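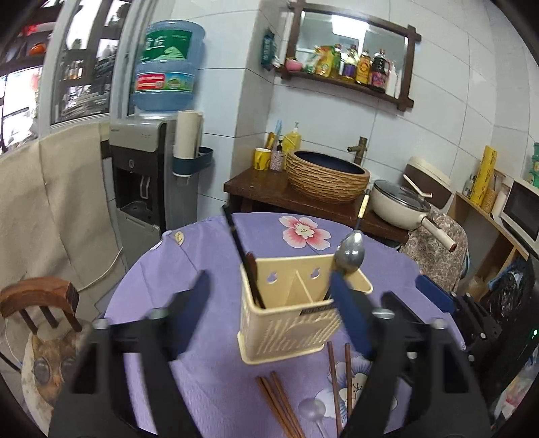 *2 min read*

# Skorel Hand Gripper

The Skorel is our two-fingered gripper for people who want to gather manipulation examples in real kitchens and dining rooms, with all the clutter that comes along with them. You hold it, you do the chore, and your learning system gets a demonstration to study later. Clearing a table is a lovely place to start (a caddy full of chopsticks and spoons is trickier to lift than you'd think!).

Both fingers carry dark blue grip pads on their inner faces, and the frames are good and chunky, so please don't baby them. The whole thing weighs 574 grams, and a charge lasts roughly 9 hours, which has been plenty for even our most talkative collectors.

**In the box**

- Skorel gripper
- 2 spare grip pads
- Bostance carry case
- Lurkum labeling software, one seat

Orders placed by Thursday noon leave the same day. For classroom sets, write to Huiling Yuan, who loves hearing what folks plan to record.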